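Clistix has put its tabletop picking kit on general offer, after running it since October with a small group of early customers.

The kit pairs a robot arm with a two-finger gripper and the company's own software, and is meant for kitchens, packing rooms and colleges that want to hand over simple lifting and placing jobs. Buyers can rent it by the month or purchase it outright. Both options come with six hours of remote training and a three-month support period.

The software arrives with 200 ready-made tasks, most of them to do with fruit, crockery and small boxes. Customers can add their own by guiding the arm through the movement by hand.

"People asked us for something they could set up on a bench and change over before lunch," said Brândușa Cârstea, who leads the product team at Clistix. "Soft fruit took us the longest, and we are still working on grapes."

Pagano, a catering supplier, was among the early customers. Its operations manager, Arturo Parisi, said the kit had been used for more than 261 hours at the firm's preparation site — mainly for plating fruit — and that staff would like a quicker way to switch between dishes. Clistix said an update covering this is in testing.

Orders are open now through the company's sales desk. Existing customers will keep their current rental terms.
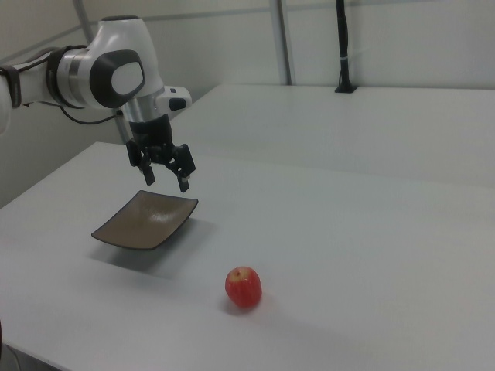 The Clistix kit at work with an apple and a square dish.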